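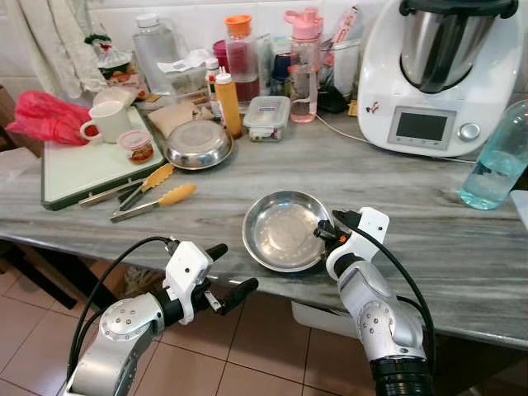
Progress report of the student robotics group, second period

Prepared for: Hellumov education fund
Prepared by: Gervásio Trindade, group teacher
Project name in your records: Falcão

1. Where we are now

In the first report I wrote that the students had finished the assembly of the two arms and could move each of them alone. In this period we moved the work to a kitchen counter, with normal kitchen things on it. This was the main point of our application, and I am glad to say that it started in February as we promised.

The task for the year is the same. The arms must take a bowl from the counter, bring it to another place and put it down without dropping it and without pushing the other objects. At the final presentation the students will do this in front of the jury of the Wusex school competition. After the bowl, if there is time, they want to try a second object, with the two arms working together.

In our photograph the right gripper has its fingers at the rim of the shallow steel bowl, near the front of the counter, and the left one is waiting in front of the counter edge. The students call this the start position. Every attempt begins from it, so the results can be compared.

2. What the students did

The group has 18 students, divided into teams. One team writes the program for the arms, one team is responsible for the grippers and the cables, and one team keeps the log of attempts. They change places from time to time, but I must admit that the programming team does not like to change, and I did not insist very much. In the next period I will be more strict with this.

The log team did very good work. They wrote down 400 attempts with the bowl. For each attempt there is a line with the name of the student, the version of the program and the result in one word. The words are "held", "slipped", "missed" and "stopped". In the beginning everybody wanted to write long explanations, and then it was impossible to read the log. Ismael Moura, who helps me with the group on the technical side, proposed the single words, and we have kept this rule.

From the log we learned that "slipped" was the most frequent bad result. The rim of the bowl is smooth, and when the fingers close too high, the bowl turns and goes down on one side. The students changed the approach so that the fingers come lower before they close. After this change the word "slipped" appears less often, but the word "missed" appears more often, and this we still have to understand. My own opinion is that the arm comes in too fast at the last part of the movement. The students have a different opinion — they think the position of the bowl is read wrongly. Both ideas will be tested in the next period.

3. Why we keep the counter full

One question in your letter was if it would be easier to work with a clean table. Yes, it would be easier. In the first meetings the students worked like this and the results looked very nice, but then a mug was placed near the bowl and the arm pushed it on the first attempt.

For this reason we now leave many things on the counter during practice. There is a cutting board with a white mug and a small jar with a pink lid, there are tongs with yellow tips, bottles, and a food processor on the right side. The transparent objects are the most difficult for the program, and we have several of them. The students also learned that a power cord lying across the counter must be considered as an obstacle. It was not in the first plan, and one of the younger students was the person who noticed it.

4. Problems

Cables. Each arm has a black cable on the outside, which goes along the arm in a loop. When the arm turns much, the loop can catch on things. We had 3 stops for this reason. The team for grippers and cables tried different lengths of the loop and now has one which works for the bowl task. For the second object we will probably need to look at it again.

Time. Setting up takes longer than I calculated. I wrote in the plan that we need a few minutes, but with the younger students it is more. We now begin at 2:30 in the afternoon, half an hour earlier than before. The parents were informed and agreed.

Software. The Okilov program that we use for moving the arms has a manual only in English. For some of the students this is difficult. Two of the older students began to translate the most important pages, and I help them with the technical words in the evening. It is slow, but their English is improving, and I consider it also a result of the project.

5. Money

From the amount for this period we spent 400 on spare finger pads, cable and the small material for the grippers. The receipts are in the attached folder, in the same order as in the table of costs. We did not use the part for transport, and I ask your permission to keep it for the trip to the competition. If this is not possible by your rules, please write to me and we will return it with the final report.

6. Plan for the next period

The students will test the slower approach and the reading of the bowl position, one after the other and not on the same day, so we know which change gave the result.

The log will continue with the same four words. Ismael Moura will prepare a simple chart from it, which I will attach to the next report.

The programming team will exchange two members with the log team.

We will choose the second object. The students voted for the mug, but I asked them to consider also something lighter which cannot break. The decision is not made yet.

The group will make one full rehearsal of the presentation, with the younger students explaining the task and the older students at the controls. If somebody from the fund wishes to be present at the rehearsal, you are very welcome. Please tell me a little before, so I can arrange the entrance at the front door of the school.

Gervásio Trindade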